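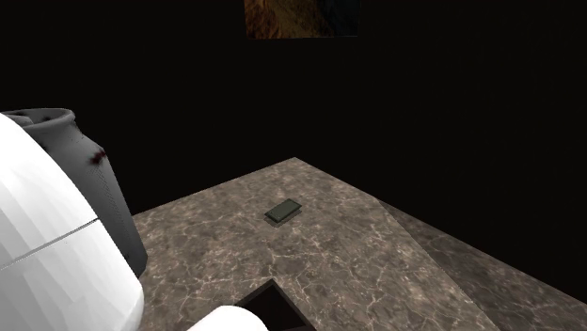 Clidunari Countertop Set – README

What is in it

Simulated episodes of one arm working at a marble counter with a square opening cut into it. The object is a small, flat green block. There are 963 episodes in the release, all rendered, with no real-world footage. Much of the room is left very dark on purpose, so expect black backgrounds.

How it was gathered

Sombat Chantharasri and Napaporn Luangrath drove the arm by hand in the Jiton simulator, mostly on Wednesday afternoons. The block's starting place and angle were drawn afresh for each episode. We threw out 38 runs where the physics went wrong – usually the block sinking into the stone.

Layout

Each episode has its own folder with the camera frames, joint positions, gripper state and a one-line instruction. The last 89 episodes are held back for testing. Please don't train on them.

Known problems

Gripper state lags the frames by 2 steps in anything recorded before March. The loader corrects this, but if you read the files directly you will need to shift them yourself.
Instructions are in English only. Spelling varies between the two operators.
Lighting changes very little, so a policy trained on this set alone may do badly in a bright room.

Contact

Send corrections to Napaporn at Barkico, with the episode number.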